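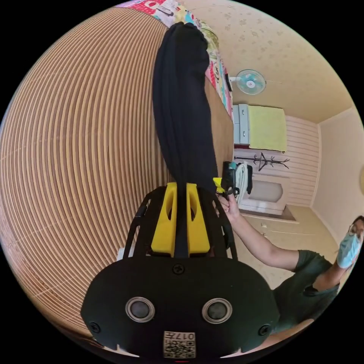 *Bright yellow parts inside a black cage.*

# Why do we notice yellow so quickly?

Close your eyes for a moment and think of something yellow. Maybe you think of a lemon, a duckling, a raincoat or the sun in a drawing. Yellow is a colour which is difficult to ignore. When one yellow boot stands in a row of brown boots, your eye goes to it first.

To understand the reason we must begin with the eye.

## Small workers at the back of the eye

Light enters your eye through the black hole in the middle, which is called the pupil. At the back of the eye there is a thin layer with millions of very small cells. Some of these cells are called cones, and they help us to see colours.

Most people have three kinds of cones. One kind answers best to blue and violet light. The second kind answers best to green light. The third kind is usually called the "red" kind, although it answers also very well to yellow and orange.

Yellow light wakes up two kinds at the same time, the green kind and the red kind, and both of them answer strongly. For this reason yellow looks light to us. A strong blue often looks darker than a strong yellow, even when the two are painted on the same wall.

Some people have cones which work differently, and they mix up red and green. Many of them can still tell yellow from blue without difficulty.

## A trick on the television

A television screen has very tiny lights in it. They are red, green and blue. There is no yellow one on most screens! How can it show a banana?

The screen turns on the red lights and the green lights together and leaves the blue ones off. The two colours reach your eye from almost the same place. Your green cones and your red cones both answer, and your brain says: "Yellow."

With paint it is another story. If you mix red paint and green paint, you will get a muddy brown. Paint takes some of the light away, and a lamp adds light. So lamps and paints do not follow the same rules, and many adults are also surprised about it.

## Yellow and black together

A colour looks different when it has a neighbour. Put a yellow button on white paper and go back a few steps. The button becomes weak, because white is light and yellow is light too. Now put the same button on black paper. It is much easier to find.

The difference between a light thing and a dark thing is called **contrast**. Yellow and black have a great deal of it, and we still see a clear colour. White and black have even more, but white things are common and we are used to them.

Animals used this long before people did. Wasps have yellow and black stripes. A young bird which tries to eat a wasp may be stung, and after that it remembers the stripes. Then the bird leaves other wasps in peace. It is useful for the bird and useful for the wasp. Colours of this kind are called **warning colours**.

Hoverflies have stripes as well, but they have no sting. They only look dangerous. If you want to know who is visiting your flowers, count the wings when the insect is sitting still: a hoverfly has 2 and a wasp has four. Please do not go too near until you are sure.

The fire salamander, which lives in the forests of Europe, is black with yellow spots or stripes. Its skin can give out a poison.
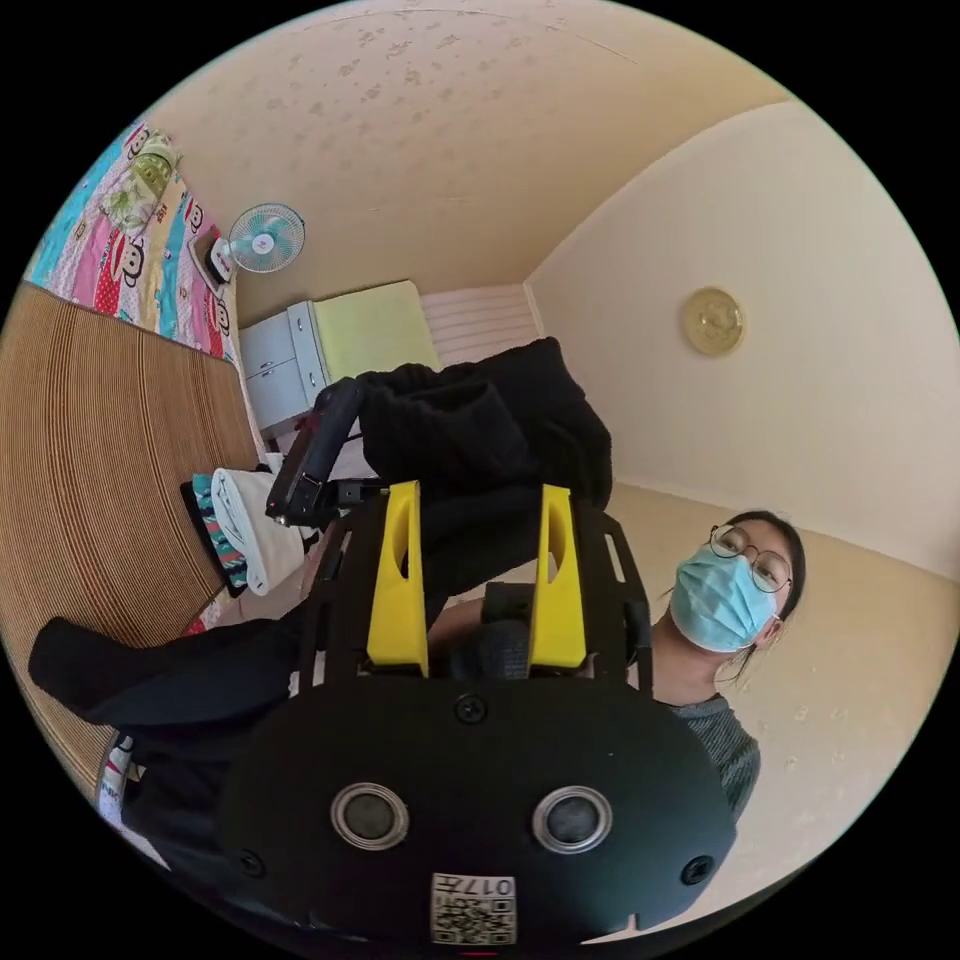 *Yellow against black: a light colour next to a dark one.*

## Where does yellow come from?

A very old yellow is **ochre**. It is a kind of earth which contains iron. People dug it from the ground, crushed it into powder and mixed it with water or fat. They painted on the walls of caves with it thousands of years ago, and some of these paintings can be seen even now.

In the hills behind the village of Pons there is an old ochre pit. A path with 182 steps goes down to it, and after rain the shoes of every visitor become yellow. The people of the village used to paint their window frames with this earth. Several houses near the church are still painted so.

Plants make yellow too. Carrots, maize and dandelions contain colours from one big family, the carotenoids (say: ka-ROT-en-oyds). Hens cannot make these colours by themselves. They get them from their food, and the colour goes into the yolk of the egg. A hen which eats a lot of maize and grass will lay eggs with a deeper yolk.

Saffron is the most expensive yellow in the kitchen. It comes from a purple crocus. Every flower has only three thin red threads, and they must be picked by hand. When you put the threads in warm water, the water becomes golden.

## Yellow in the autumn

In Dudumwood there are many birch trees. In June all of them are green. In October they are so yellow that the path seems to have a lamp under it.

The yellow was in many of the leaves already in summer. It was covered by the green. The green substance is called chlorophyll, and the tree uses it to make sugar from sunlight. When the days become short, the tree stops making new chlorophyll. The old green breaks down, and now the yellow can be seen.

## What happens at night?

The cones need enough light. When it becomes very dark they stop working well, and other cells, the rods, take over. Rods can see in weak light but they cannot tell colours. In a dark room a yellow sock and a grey sock look alike.

So a yellow coat is good on a cloudy afternoon, but at night it is not enough. On the road from Hiltley to Tinora there is no pavement and there are no street lamps, and the school there asks children to wear shiny strips on the coat as well. The strips send the light of a car back to the driver. If your way to school is dark in winter, you need strips too.

## Try it yourself

You need white paper, black paper, scissors and a yellow, a blue and a green pencil.

1. Colour a small circle with each pencil on the white paper and cut the circles out.
2. Put all of them on the black paper and stand it against a wall.
3. Walk backwards slowly. Which circle do you lose first?
4. Do the same with a clean sheet of white paper behind them.
5. In the evening, switch off the lamp, wait until your eyes are used to the dark, and look again.

Write down what you saw each time. Your friend may get another answer, and then it is interesting to compare your pencils.

## Words to remember

**Carotenoids:** yellow, orange and red colours made by plants.

**Cones:** cells in the eye for seeing colours.

**Contrast:** the difference between light and dark.

**Ochre:** coloured earth which is used as paint.

**Rods:** cells in the eye for seeing in weak light.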